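**Posted January 2, 2026**

Do you like basketball enough to sit behind a scoring table on a wet weeknight and love every minute of it? Then please read on, as we're looking for people like you!

# Game-night crew and player-support helpers, Molline Basketball Club

Molline is a semi-professional club playing out of the Drusell Centre. We run a men's first team, a women's first team and a string of junior sides that seems to get longer every season. Our women went deep into the play-offs last spring, our men are having a scrappy, up-and-down, very watchable year, and the hall has been getting louder and louder since November. We need more hands to keep up with it all, and we'd love some of them to be yours.

We have paid casual roles and one part-time post. Some people start with us knowing the rulebook backwards. Others have never kept a foul count in their lives and only know that they like the noise. Both are welcome.

## Who we're looking for

### Table officials (casual, paid per game)

You'll be one of the people at the scorer's table: keeping the scoresheet, running the game clock, or looking after the shot clock. It's the best seat in the house and also the one where you can't cheer, which takes a bit of getting used to. If you already hold a table official's qualification, tell us which level. If you don't, we'll put you through the course and pay for it, and you'll shadow one of our regular crew until you feel ready to sit in the chair yourself.

What matters most is that you can concentrate. A tight fourth quarter is a wonderful thing to be near, but when the referee turns round and asks how many team fouls that makes, you need to have the answer and say it clearly.

### Statistics crew (casual, paid per game)

Our stats are taken live on laptops, usually with a caller and a typist working together. The caller watches the floor and says what happened, the typist gets it in. Rebounds, assists, turnovers, the lot. Pairs who get on well get very quick at it (and slightly obsessive, in the nicest way). You'll get plenty of practice on junior games and old footage before you do a first-team match.

You should be comfortable with a keyboard and you should know the game well enough to tell a deflection from a steal at speed. We can teach you our codes. We'd struggle to teach you to like basketball, so please bring that with you.

### Player-support assistant (part-time, fixed until the end of the season)

A proper behind-the-scenes job, working under our head physiotherapist with both first teams. You'll help set up the treatment room, keep ice and tape and strapping stocked, travel to away games, log who has trained and who has sat out, and lend a hand with the gentler end of rehab sessions. You won't be diagnosing anyone or deciding who plays. You will be around players on their bad days as well as their good ones, when an ankle has gone over in warm-up and they've got a face like thunder, so patience and a steady manner count for a lot.

This would suit a sports therapy or physiotherapy student, or someone with a first-aid background who wants to get into sport. A current first-aid certificate is needed before you start. So is a background check, which we'll arrange and pay for, as you'll be in the building when juniors are training.

### Floor crew (casual, paid per game)

Mopping the key when somebody hits the deck, getting balls back, putting the benches out, moving the barriers, wheeling the spare backboard in from the store on the rare night we need it. You have to be quick, you have to be awake, and you have to know when to stay put. Applicants for this one can be as young as sixteen, with a parent or guardian's written agreement.

## Where and when

The Drusell Centre holds 600 when all the seating is pulled out, and when it's full you can feel the floor hum. Home games are mostly on weekend evenings, with a few midweek cup ties. We ask casual crew to be in the building two hours before tip-off and to stay until the hall is cleared. Doubleheaders are long days, and we feed you on those.

The number 2 bus stops outside the front doors. There's free parking behind the building for crew, and a covered bike rack by the side entrance.

The player-support post is mostly evenings, plus game days home and away. Away travel is by coach with the team. We get back late sometimes, and you'll be dropped at the centre, so do think about how you'd get home from there. 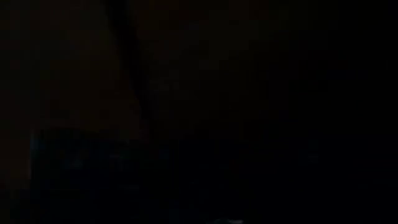 ## Pay

- Table officials and statistics crew are paid a flat fee for each game, with a higher rate for first-team matches than for junior ones. We'll send you the current rates with your application form.
- Floor crew are paid by the hour.
- The player-support assistant receives £2050 for the rest of the season, paid in equal monthly instalments, with meals on away trips on top.
- Everyone gets a club jacket, two guest tickets for each home game they work, and free entry to the ones they don't.

Casual crew who sign up for the whole of the remaining season also get a one-off payment of £200 at the end of it. Miss a game through illness and you'll still get it. We're not going to be mean about that.

## What you'll get out of it

Several of our current table crew started as floor crew in their teens, and a good few of our old stats people now do the same work for bigger clubs. We're proud of them and only a tiny bit jealous! If you want to move up the officiating ladder we'll help you find courses and put you forward for regional games.

For the player-support role, we're happy to sign off placement hours if your college or university accepts them. Check with your tutor first and send us whatever form they need.

And then there's the basketball itself. You'll see a point guard run the same play in practice until everybody's sick of it and then watch it come off in front of a full house. You'll learn which of our forwards talks to the rim. You'll end up with opinions about zone defence.

## Things to know before you apply

- You need the right to work in the UK.
- You don't have to commit to every game. Tell us what you can do and we'll build the rota around it, but once you're on the rota we do count on you.
- Floor crew need clean indoor shoes with non-marking soles. The court was relaid by Morar over the summer and we're very protective of it.
- The scorer's table is reached by a ramp and has space for a wheelchair user at either end. The stats position is up one flight of steps at present, but we can bring it down to court level, so please ask.
- Crew can't bet on any match in our league, including matches we're not playing in.
- What you hear in the treatment room stays there. Player-support applicants will be asked to sign an agreement about this, and the same goes for team news before it has been announced.

## How to apply

Pick up a form from the Drusell Centre front desk, or ask at the desk for one to be emailed to you. Tell us which role you're after (you can tick more than one), which evenings you can usually do, and a little about yourself. Half a page is plenty. We don't need a formal CV for the casual roles, but please do send one for the player-support post, along with the name of somebody who can give you a reference.

Forms can be handed in at the desk or posted to Molline Basketball Club, Drusell Centre, Panasiuk Road. Mark the envelope "Crew".

We read forms as they come in and will invite people along in small groups. For table and stats roles, that means watching a junior game with one of our crew, having a go on a practice sheet, and a chat afterwards over a cup of tea. Floor crew can expect something similar with more running about. Player-support interviews will be held in the treatment room with the physiotherapist and one of the coaches, and should take less than an hour.

If you're not sure which role would fit, come to a home game and say hello at the table once the final buzzer has gone and the sheet has been signed. Wait for the signing, please, as we're terrible company until then. After that we'll happily talk your ear off.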